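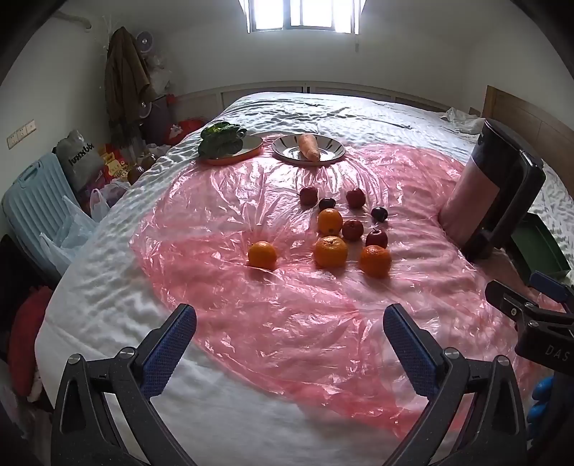
Akance hand-held gripper kit, trial unit — inspection checklist before use with food items
Checked at: Lomton test room
Unit number: 115
Month: November

Marks used: OK / Repair / Not checked

1. Jaws
Both jaws open and close without scraping: OK
Jaws meet evenly at the tips: OK
Comment: There is a small play in the left jaw when the handle is released quickly. I compared with the drawing from the supplier and it is inside the limit, but please look at it again at the next check.

2. Pads
Blue rubber pads fixed on full length: OK
Texture clean, no pieces of fruit skin: OK
Comment: After 40 grips on plums I found a little juice at the lower edge of one pad. It came off with a damp cloth. The manual does not say which cleaning liquid is allowed. I have asked Akance and I wait for the answer. Until then use only water.

3. Screws at the pivots
Tight by hand driver: OK
Heads not worn: OK
Comment: The driver in the kit is too short for a comfortable hold. We used our own.

4. Handle and trigger
Trigger returns fully: Repair
Comment: It stays a few millimeters down, two times in the morning and one time after lunch. The Shibata spring set was ordered as replacement. Do not give the unit to new operators before the spring is changed.

5. Cable and connector
No cuts, no sharp bend: OK
Connector locks with a click: OK
Comment: The cable is long enough for work across a bed or a wide table, but it can catch on a suitcase or bag on the floor. Keep the walking side free.

6. Operator
Gloves worn, correct size: OK
Long sleeves closed at the wrist: OK
Comment: Large gloves can enter between the trigger and the handle. Take one size smaller if you are not sure.

7. Work surface
Plastic sheet flat under the items: OK
Round fruit does not roll off when touched: OK
Comment: On a soft surface the apples move toward the hand when you lean. Stand straight and reach with the arm — do not put the knee on the mattress.

8. Documents
Manual in English: OK
Spare parts list: Not checked
Comment: Page 66 of the manual shows the older Dorard handle, and the part numbers there are not ours. A corrected page is requested.

Result: unit may be used by trained operators only, until point 4 is closed. Next check after the new spring is fitted.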